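The Kimlow Hall Sessions

How a college robotics group in Gevelham learned to collect data by hand

Most student robotics projects begin with a robot. The second-year group at Gevelham's technical college began with a handle. Their course tutors had set a module on learned manipulation, in which an arm is taught a task from recorded demonstrations instead of written instructions, and the students had one arm to share. An arm on a bench can be used by one pair at a time. Hand-held grippers can go out with everyone.

The grippers follow a pattern now common in the field. A moulded housing fits over the hand, a trigger closes the fingers, and a wide-angle camera looks out over the top of the tool. A square printed marker gives the software a fixed shape of known size to find in the picture. The recording is later turned into a path through space, and the path is what the arm is trained on. The group calls its version the Asasura, a name left over from an earlier project and never changed.

The first recordings were made in the college laboratory and were poor. The walls are plain, the benches are identical, and the tracking software had few features to hold on to. Paths drifted. In one early batch the gripper was reported to have passed through a bench and come to rest under the floor. The students spent two weeks adjusting settings before accepting that the room was at fault.

The answer was a larger and untidier building. Kimlow, a furniture and bathroom showroom on the edge of the town, allowed the class in for the August project block. Sessions began at 9 am with a slow walk through the building to build a map, followed by short demonstrations: pick up, carry, put down, return. Students worked at the same time in different parts of the floor, so each recording also had people moving through it. The software has to ignore these and rely on whatever stays still.

A showroom is well suited to this. There are stairs, railings, ceiling beams and light fittings at several distances, and the stock has edges at every height. A white bathtub is less helpful. Its surface is smooth and reflects the lights, and reflections move when the camera moves. A glossy floor has the same fault. Students were told to keep the upper walls and ceiling in view when working low down, which meant tilting the wrist back slightly before reaching.

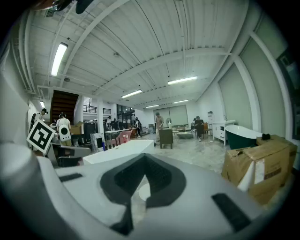 What was kept

The group recorded 3806 demonstrations over the block. Of these, 412 were rejected. The usual cause was speed: a student who knows the task well performs it too quickly, and the picture blurs at the moment the fingers close. Beginners were slower and produced cleaner paths, but hesitated above the object, and an arm trained on hesitation will hesitate. The marking sheet was altered midway through to penalise both.

A second cause was the marker. If a sleeve or the object itself covered a corner, the scale could not be checked and the recording was thrown out. The class tried a smaller marker for one morning and went back to the original size after lunch.

Cutting the recordings into usable lengths took longer than making them. Each pair was given 200 to check, working from a shared list of start and end points. Disagreements over where a grasp begins were settled by rule: the first picture in which the fingers are moving.

Back on the arm

Training was done on the college's McPhee workstation, which ran overnight and was collected from each morning. The first model reached towards objects reliably and closed its fingers too early. The cause was a delay between the trigger signal and the camera, small enough to have been missed in the recordings and large enough to matter on the arm. Correcting it meant processing the whole set again.

The second model was tested over 30 trials on a single pick-and-place task. It was given no credit for near misses. The group's report lists each failure with its starting position, and most fall on the left side of the bench, where few demonstrations had begun. The next class will record from that side first.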